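Setting Up a Commitment Signing Event at a School or Sixth Form

Written by Beril Saraç, athletics office, Taklow School
Last revised January 18, 2026

This page sets out the procedure for a signing event at which one or more leaving pupils confirm a place on a college or university sports team. It assumes a single sports hall, one seated block for guests and a short programme. Schools with a separate theatre can use the same order of work and ignore the notes on floor protection.

Before you fix a date

Confirm the status of each pupil first. There are three common cases, and they are handled differently on the day.

A pupil with a written offer that includes an athletic award signs the college's own document. The school does not supply this and should not alter it. In most cases the binding copy is completed online, and the paper on the table is a copy.

A pupil with a place on the team but no award signs a certificate printed by the school. Use the heading "Certificate of Commitment". Do not use the word "scholarship" anywhere on it.

A pupil whose admission is still conditional should not sign at all until the condition is met. Offer a place at the later event. We hold a second one in July for this purpose.

Ask the family for the offer letter and keep a note that it was seen. Do not keep the letter. Read the rules of the relevant sports body on publicity as well, as some restrict what a college coach may say or attend before the paperwork is lodged.

Booking the hall

Book from the end of lunch to the end of the school day, even if the programme itself is short. Our hall takes 155 seated with the side aisles open. Allow each pupil a fixed number of guest tickets and release the remainder to team-mates two days before.

Check the fixture list for the evening. If there is a home match, the signing table must be off the court before the net or the goals go up, and the floor covering must be lifted and rolled before that. At the Nandel site the covering is stored behind the retractable seating, so the seating has to go back last.

Layout

1. Lay the floor covering from the double doors to the far baseline. Tape the joins across the direction of foot traffic.
2. Place the table on the centre line, facing the seats. One standard folding table takes three pupils. For more than three, join two tables and run a single cloth over both.
3. Leave 2 metres between the front edge of the table and the first row. Parents will stand in this gap, and a narrower one blocks the view from the seats behind.
4. Put the lectern to the left of the table as seen from the audience. Run the microphone cable along the wall and not across the covering.
5. Hang the school banner behind the pupils, with its lower edge above head height when they are seated.
6. Set out one pen per pupil and two spares. Test all of them on the paper that will be used. Gloss certificates need a permanent fine-tip pen.

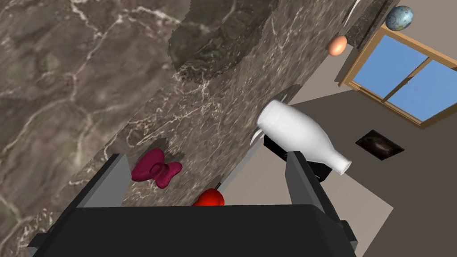

College colours and caps are the family's business. If they bring a cap, it goes on the table to the pupil's right before the guests come in. Do not order college merchandise from the school budget.

Running order

Keep the whole programme to 40 minutes. The order below has worked for events with up to three pupils.

Welcome by the head or deputy. Short, with no sporting history of the school.

Introduction of the first pupil by the coach. Give the coach a written limit of 150 words. The introduction should state the sport, the years played, any captaincy or district honours, and the subject the pupil intends to study. Have the coach check the pronunciation of the college name in advance.

Remarks by the pupil. These are optional. Ask privately, at least a week ahead, and accept a refusal.

Signing. Family members come up to the table at this point and stand behind the chair.

Repeat for each pupil in alphabetical order of surname. Do not order by sport or by the standing of the college.

Group photograph, then team photographs by sport.

Worked example

At the last event Hacer Dursun signed for the rowing squad at Movville College. Her file held the offer letter check, the publicity consent form, the coach's introduction and a list of guests. The introduction came in at 210 words and was sent back for cutting. Her college required that no announcement be made before noon, so the notice on the school website was scheduled for the start of the programme and the printed sheets were kept in the office until then.

Consent and publicity

Publicity consent is separate from the general photograph consent given at enrolment. Use the form headed "Named Publicity" and obtain it from a parent or guardian if the pupil is under 18. The local paper will normally want the full name, sport and college. Do not release marks, test scores or the value of any award, even where the family has already posted them elsewhere.

Send the paper one group picture and one of each pupil, with a caption for every file listing names from left to right. Captions sent later tend to be matched to the wrong picture.

Clearing up

Lift the tape before rolling the covering. Roll towards the store, not away from it. Return the lectern and the microphone to the drama cupboard and sign the Tekin hire sheet if the portable speaker was used. File the signed copies of any school certificates for one year; the originals go home with the pupils.

Search this site
Enter keywords
Go

Taklow School Athletics Office | Contact the office | © Taklow School | Back to top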